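Notes for week 2, picking up where we left off in January. Grab the handout on grasping if you lost yours, because I'm going to lean on it a lot.

Last time we did everything with hard objects, and I promised you cloth. Well, cloth is a pain! A mug has a shape. A blanket has whatever shape it happened to land in, and the moment you touch it, that shape is gone. So the trick most people use now (and the one you'll use in the Drusel assignment) is to learn from demonstrations and let the policy look through more than one camera.

Why two views? The head camera gives you layout: where the sofa is, where the pillow is, where both hands are. Then the hand gets close to something soft and blocks half of what you care about, and that's when I want the wrist camera. It sees very little of the room, but it sees the contact. Flip between the two and ask yourself which one you'd rather have for picking a grasp point.

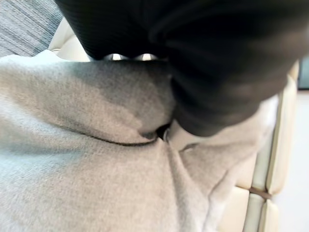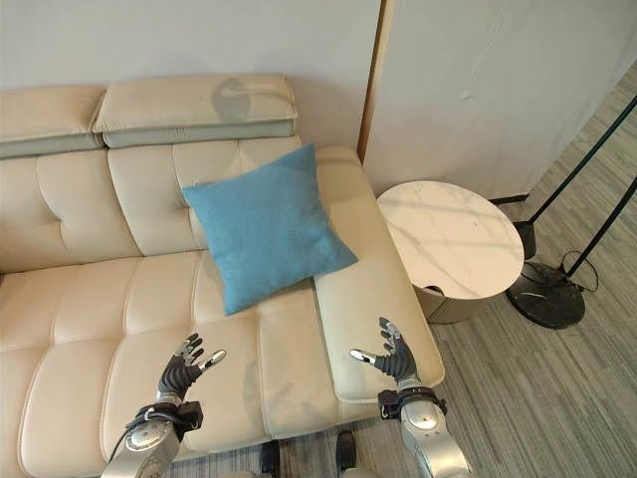 *Wrist view at the gray fabric (first) and head view over the sofa with both hands (second). Same place, different cameras or moments.*

Look at the fold right by the contact point in the wrist view. A dark little pocket like that is gold for a policy, and from the head it could easily hide behind the fingers. On the other hand, try guessing where the armrest ends from the wrist view alone. I can't do it, and I've stared at a lot of these.

Now the numbers for your assignment. The Drusel set has 4000 demonstrations. I trained one policy on head images only and one on both views, same settings, and stopped each at the same step. You'll get both checkpoints, plus a held-out list of 1070 clips that neither one has seen. Please don't tune on those!

For next class:

- Plot the action error for both policies over time, lined up on first contact.
- Black out the wrist images halfway through a clip and run it again.
- Write me a paragraph on clip 2214. I have a theory about it and I'd like to hear yours first.

Code goes in the Pimia folder, plots as PDF.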